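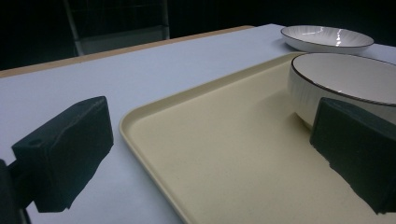 Your Clanholm pocket meadow starts with the seed mix, and getting this part right is a real pleasure. The kit is made for small vacant lots and shared yards, up to 562 square feet. Mix the seed indoors, out of the wind. A big tray with rounded corners and a raised rim, set on a table with a deep white bowl on it, gives you all the mixing station you need, and stray seed stays inside the rim.

## 3. Mixing and sowing

1. Rake the bed level and pull out any brick or glass bigger than a walnut.
2. Open seed packets A and B. Leave packet C (the bulbs) sealed until October.
3. Stir both packets into the dry sand until the color is even.
4. Split the mix into 3 equal parts, one for each strip of the bed.
5. Walk each strip slowly, scattering from knee height, then walk it again crosswise.
6. Press the seed in with a board or your boots. Don't bury it!

**Note:** Each kit holds more than 1000 seeds, and many are as fine as dust. The sand shows you where you've already sown — it's a lovely trick, and it works just as well on dark rubble soil.
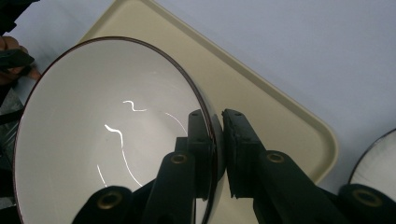
Poppy and foxglove seed likes to settle at the bottom while you work, so give the mix a good stir before each strip. Steep, glossy walls that flare out to a thin rim, like the ones on this white bowl with the dark reddish band, let you scoop right down to the last spoonful.

**Caution:** Foxglove is poisonous. Wash your hands and the mixing bowl well, and keep children and pets away from open packets.

7. Water with a fine rose until the top inch is damp. Repeat every evening for 34 days, skipping rainy ones.
8. Push in the strip markers and go on to Section 4, Paths and Edging.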